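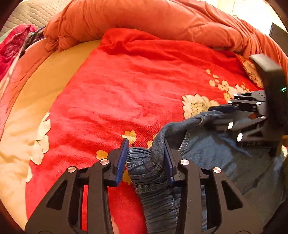
Folding practice on jeans, with one gripper on the cuff and another near the upper middle.

Lesitside Robotics Club — progress report to the Karabulut fund

Last updated: August
Print this page | E-mail this page

The club now has 13 members. We've recorded 200 folds by hand-held gripper and hope to reach 400 before the Hirncombe meet.

Towels are going well. Jeans are slower — the thick seams slip if the pads close too far from the cuff. Necati Saraç is rewriting the labelling guide so both teams mark a dropped fold the same way.

Spending is on budget. We still need spare finger pads.

Comments (2)

Braltby parent: Is there room for new members next term?

Jo: My favourite is still the towels. Will you try shirts?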